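Chapter 7
Joints, Cracks and Other Places Water Gets In

By the end of this chapter you should be able to tell a movement joint from a construction joint, choose a sealant width that will survive its first winter, and explain to a client why the expensive part of the wall was fine and the cheap part leaked.

7.1 The Khurana parking deck

Water is patient and has no other appointments. Buildings, on the other hand, are full of edges where one trade went home and another started the next morning, and most leaks begin at one of them.

The Khurana deck was a plain job. It had two levels of cast concrete, a decent coating on top and 1,286 feet of joint between the slabs. The coating had been argued over for months. The joint filler took up one line in the specification, and the line said "sealant, gray." When the lower level began to drip in June, the owner called the coating supplier, who called the contractor, who called Shanti Dhillon, the engineer of record. She went up with a screwdriver and pushed it through the joint to the handle.

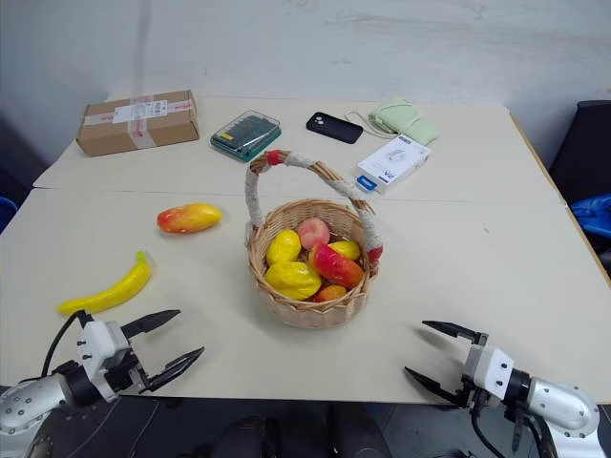 What she had found was a sealant installed at the right width and the wrong depth. A joint that is as deep as it is wide behaves like a block of rubber glued on three sides. When the slabs shrink in the cold, the block can't thin out in the middle, so it pulls away from one face. The gap may be no thicker than a business card. Rain doesn't mind.

The usual cure is a backer rod, a length of foam rope pushed into the joint before the sealant goes in. It sets the depth, and it keeps the sealant from sticking to the bottom. It is also the cheapest item on the truck, and so the first to be left there. On the Khurana deck the rod was present for the first 400 feet, after which the crew appears to have run out of either foam or interest.

7.2 Three words you will need

Movement joint. A gap left on purpose so that two parts of a building can shift without breaking each other. It has to stay flexible for as long as the building stands, or until somebody else owns it.

Construction joint. The line where one pour stopped and the next began. It isn't meant to move. Many of them haven't read the drawings.

Bond breaker. Anything that stops sealant from gripping a surface it should leave alone. Tape will do where the joint is too shallow for foam. Dirt also works very well, though on the sides of the joint, where you wanted the grip.

7.3 Before you read on

Find a sidewalk, a deck or a parking structure near you and look at its joints after rain. Note which ones have filler split down the middle and which have filler standing free of one side. The first has failed in cohesion, the second in adhesion, and the two call for different repairs. Section 7.4 takes up the sums for joint width, beginning with a wall that faces south and a contractor who measured it at noon.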